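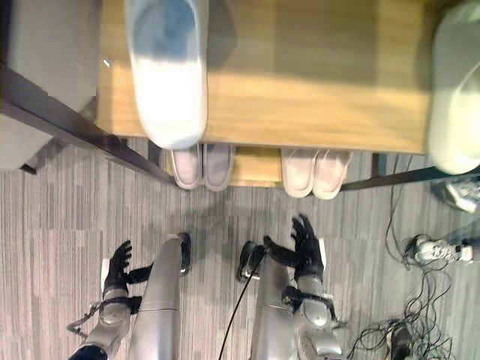
Chapter 7
Can a Machine Do the Chores Yet?

Four slippers stand in pairs by a table. A white sneaker has ended up on its side among some black cables. Most people would tidy this floor in under a minute and forget they had done it. For a robot with two arms and a full set of fingers, it is a hard morning's work, and the companies that sell such robots would prefer to show you something else.

In April the home robot firm Paltero announced that its machine had completed 883 household tasks. The number was widely repeated. Fewer people asked how many tasks it had tried. The answer, in a table near the end of the firm's own report, was 2681. A worker who finished one job in three would not last long at the Grummont parts warehouse, where the first half of this chapter is set.

We will use the word "chore" strictly. A chore is done when a person does not have to come back and do it again. Putting one shoe on a rack, with the rack moved close and the shoe set upright beforehand, is a demonstration. It may be a very good one. The trouble starts when the striped carpet drags at a sole, a lace catches on a cable, or the second shoe of a pair is somewhere else.

Section 7.1 looks at shop-floor jobs, where parts are alike and the lighting stays put. Section 7.2 moves into the home. Section 7.3 returns to Paltero's report and asks you to work out what was left off the first page.

Before you read on, write down one chore you did today and every object you touched while doing it. Keep the list. You will need it for Section 7.2.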